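How Do You Teach a Robot to Pick Stuff Up?

Robot Corner, for kids 8 and up
by Tihomir Softić

Quick question first. How did you learn to tie your shoes?

Somebody showed you, probably. Maybe they put their hands over your hands and moved your fingers. Loop, around, through, pull. Or maybe they sat next to you and you copied. Lots of wrong tries. Shoes falling off at recess.

Robots can learn kind of the same way. Really!

The old way

For a long time people told robots what to do with a list. Move arm up this much. Turn wrist. Close fingers. Stop. Works great in a factory where every part shows up in the exact same spot every single time. But put the part a little to the left and, oops. Robot grabs air.

Your kitchen is not like a factory. Cups move. Somebody leaves a sock on the table. You can't write a list for every sock.

Way number one: hold its hand

Some robot arms can go floppy on purpose. You grab the arm and push it where you want it to go, like steering a very heavy noodle. Down to the cup. Squeeze. Lift. The robot remembers how each joint bent the whole time. Then it can play the move back by itself.

Good for slow, simple stuff. Not so good if the robot has two arms and lots of fingers. You only have two hands! Try bending five robot fingers and a robot wrist and an elbow all at once. You'd need an octopus.

Way number two: remote control

So people use remote control instead. Grown-up word for it: teleoperation. Tele means far, operation means working something. Working something from far away. (Far can be across the room, it still counts.)

Sometimes the person wears special gloves. Sometimes they hold controllers like in a video game. The person closes their hand, the robot closes its hand. The computer saves everything, the moves and also what the robot's cameras saw. One time through is called a demonstration, or demo for short.

One demo isn't enough. Not even close. At the Derora workshop in Daltarstead, where I help out, we saved 662 demos for one job, and the robot still missed sometimes. So we did more. Got to 1,227 by October. My thumbs were so tierd.

Why so many? Becuase the robot needs to see the job lots of differnt ways. Tomato here, tomato there. If it only ever sees one spot, it thinks the whole world is that one spot.

Practice in a pretend world

You can also do this inside a computer. It's called a simulation, sim for short. Like a video game where the table and the robot and the food are all made by the computer. Drop the tomato? No mess. Want to start over? Press a button. The arms in a sim are supposed to move like real ones, so what the robot learns there can help later with a real table.

Two moments on the same pretend table, with a towel, a tomato and a can:

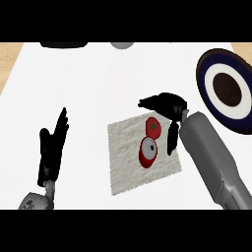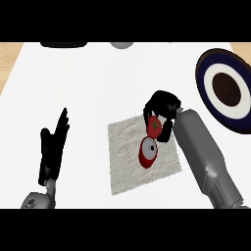 OK so what does the robot do with all those demos? It looks for patterns. A program goes through them over and over. When the camera sees this, the person did that. Again and again, till it can make a good guess when it sees something new. A guess! It can be wrong. Then you make more demos of the part it keeps messing up.

Fingers are the tricky bit. Squeeze too hard, squished tomato. Too soft, it rolls away. You do this without thinking. A robot has to learn it.

Try it at home

You need 3 things: a friend, a scarf and a soft toy.

Tie the scarf over your friend's eyes. Put the toy on the table. Your friend is the robot, you're the remote control. First use only words. Left, more, down, stop, grab! Then try again but gently move their hand for them. Which one was faster?

Now move the toy and let the robot try with no help. Keep the scarf on. Hard, right? Take it off and go again.

Words to know

Demo: one time showing the robot the job
Teleoperation: moving a robot by remote control
Gripper: the part that grabs, can look like a hand or a claw
Simulation: a pretend world inside a computer

Next time: why robots are bad at folding shirts.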